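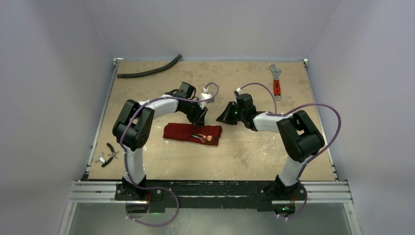 Walled Work Table, Nyamweya Room – Inspection Checklist with Comments

Filled in by: Rafia Ansari
Read over by: Mohsin Yousafzai
Date: 30 Dec 2019

Hello everyone, and thank you for leaving the aisle so clear for me this time, it made the whole round a pleasure. Items are marked OK, WATCH or FIX as usual. I have written more than the form strictly asks for, but Judite Cardoso is taking over the sheet in February and she asked me to put down what I look at as well as the answer.

1. Table top, general condition – OK
The light wooden board is in good shape. I ran the back of my hand over it from the back wall to the front and caught no splinters, and I pressed down at each corner without feeling any rocking. Please keep doing this with the flat of your hand and your rings off!

2. Table top, cleanliness – WATCH
There are faint white marks all over the board. Some look like dust and some look like scuffs, and I couldn't tell you which is which until somebody has been over them with a damp cloth. Wring it out well first, as we don't want water sitting on the wood. If a mark is still there afterward, write it down as a scuff and leave it be. No scouring pads, please.

3. Side rails – OK
The thin metal rails run along the left and right edges. Look for raised ends, loose fasteners and anything that would snag a sleeve. I found none of those. Do wipe along the inside edge while you're there, where lint likes to collect.

4. Walls – OK
All three are steady when pushed gently. The pale lavender-gray finish shows fingerprints sooner than you'd think, so a soft dry duster once in a while would be a kindness. Nothing is to be taped or pinned to them. I know it's tempting – there is a perfectly good notice board by the door.

5. Front edge and cables – WATCH
The purple cables loop over the front and hang down there. Check that the loops stay clear of the floor and of anybody's knees, and look along the length of each one for nicks or flattened spots. I saw no damage. Suqin Shao has asked whether we could have a couple of soft ties to hold the slack in, and I think that is a very sensible idea. Order code 468 in the Wevetti catalog, if Mohsin Qureshi is happy to sign for it.

6. Cloth – OK, with a note
The dark red cloth goes in the middle of the board. Wrinkles are no trouble at all, it doesn't have to be neat, but do shake it out when it's your turn and feel through the layers for pins or staples before you put it back. Check the edges for loose threads too and snip them short. Never pull. Spare cloths are in the Kondotach drawer, and the scissors live there as well.

7. Floor and standing room – FIX
One of the floor mats has a corner that curls up. I have turned it so the bad corner faces the wall for now, but it needs replacing.

To do before the next round:
Damp wipe of the board – Suqin
Soft ties for the cables – Mohsin Q.
New floor mat – Rafia
Please allow 15 minutes for the wipe and let the wood dry before the cloth goes down again.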